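231 down, and a sore neck

May 24, 2024

Quick one tonight, the upload is crawling so I've got ten minutes. Board game week on the Gulach set. Chinese checkers, paper board, pink against green, camera on the head.

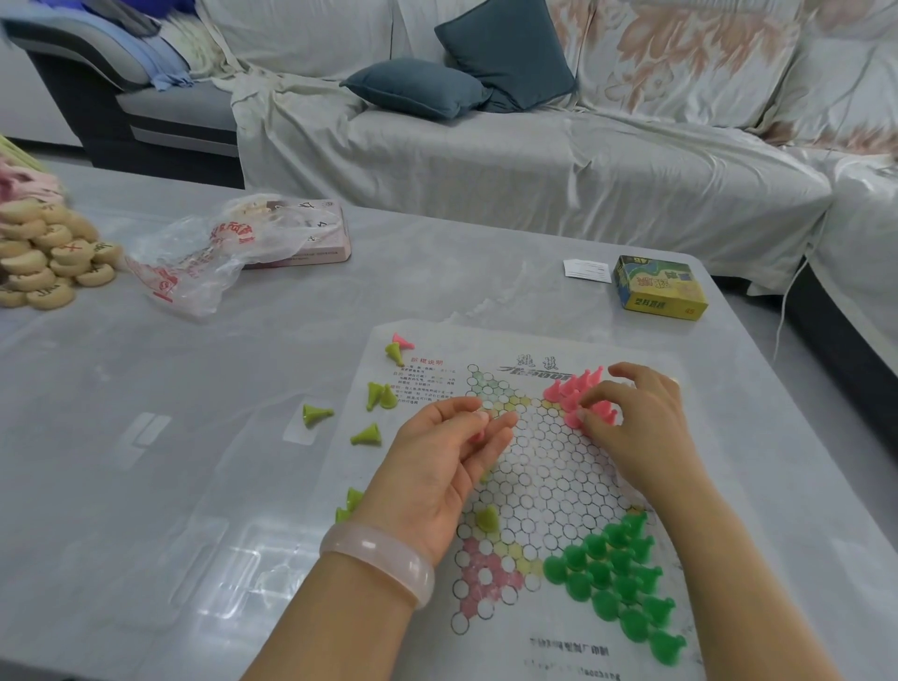 Where we're up to

231 episodes kept. Target is 300 by the end of the month so, fine, probably. Threw out 43. Mostly me looking up at the door mid-reach, which swings the whole view off the board. Must stop doing that.

Setup is the slow bit. Pink cones into their corner, green into theirs, one at a time, and every placement gets its own label. Little round knobs on top so it's a pinch grip nearly every time. Good for the model, murder on the thumbs.

Things I'd do differnt

Leave the tipped over pieces in. I used to stand them all up before recording and Indira Hegde (she does the training runs) told me off for it. She wants mess. Pieces on their side, pieces on the paper margin, other games on the table. Ok. Mess I can do.

Both hands in view from the start. Learnt that the hard way on the Prundano batch.

Shorter takes. Anything long and the labelling tool sulks.

Next

Relabel the early ones, I called half of them "place" when they were "adjust". Then chess peices. Flat and round, so a totally different grip, not looking forward to it. First training run is in July if the disks turn up.

Upload's at 90-odd per cent. Bed.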